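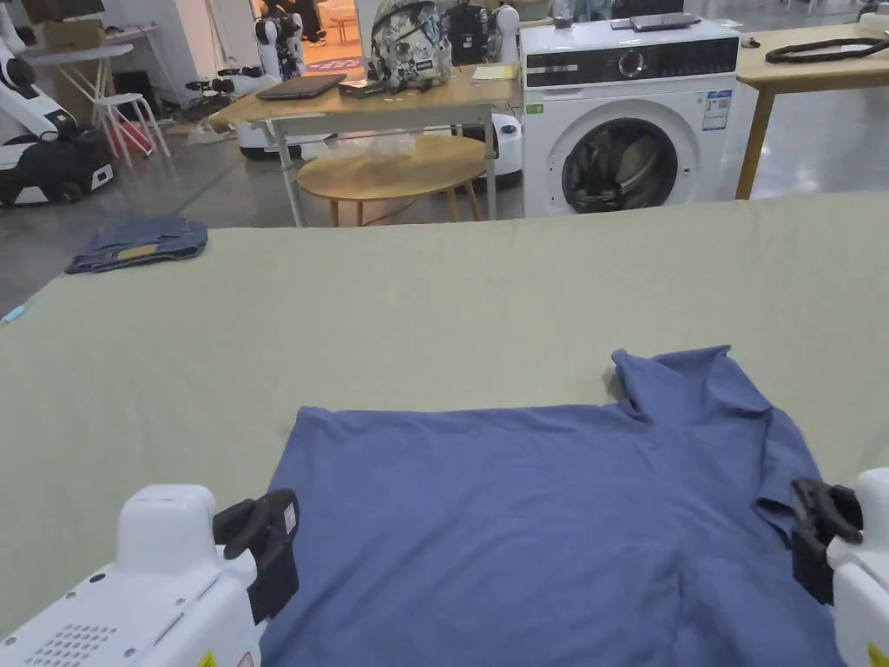 Etell Folding Station, by Wirkberg

Reading time: 2 min

January, by King-fai Shek

The Etell is a two-arm folding station for laundries that handle mixed garments: shirts, polos, jeans, work trousers. It takes the garment from the table, lays it flat, folds it and puts it on the stack. We sell it to laundries which are too small for a tunnel line but which fold the whole day by hand.

A normal station handles 32 pieces in an hour. This is slower than a trained person, and we tell it to every customer before they order. The Etell works without a break through the late shift, and in the morning the simple pieces are already on the shelf.

What changes for the staff

At our first customer, the Kuo laundry, 16 people work in the folding room. Before, all of them stood at the tables for the complete shift, and many complained of pain in the shoulders and wrists. Now 2 of them look after the stations and the others rotate between sorting, repairs and final check. The pay stayed the same. The rotation plan was written by the staff themselves, and it was changed several times in the first weeks.
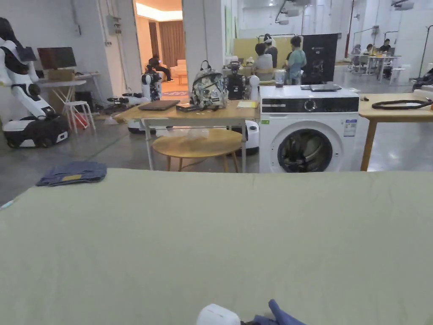
Some habits must also change. Pockets should be emptied before the garment comes to the table, and buttons should be closed. A few of the older workers found this annoying, and I understand them, but after one month it goes quickly.

Teaching a new garment

New garments are taught by showing. A worker folds the piece with the hand-held Arkis gripper, and the station learns from these movements. For a new type we recommend 200 folds, divided between several people, so that the station does not copy only one style. The time for teaching is working time and must be planned as such.
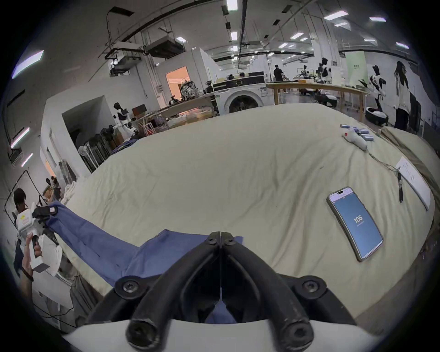 Do my employees need technical knowledge to teach the station?

They need to know how to fold well. We give a training of one day on the gripper and the stop button, and most people work alone after that.

Delivery includes both arms, the table cover, two Arkis grippers and the training day. Spare finger sets are ordered separately.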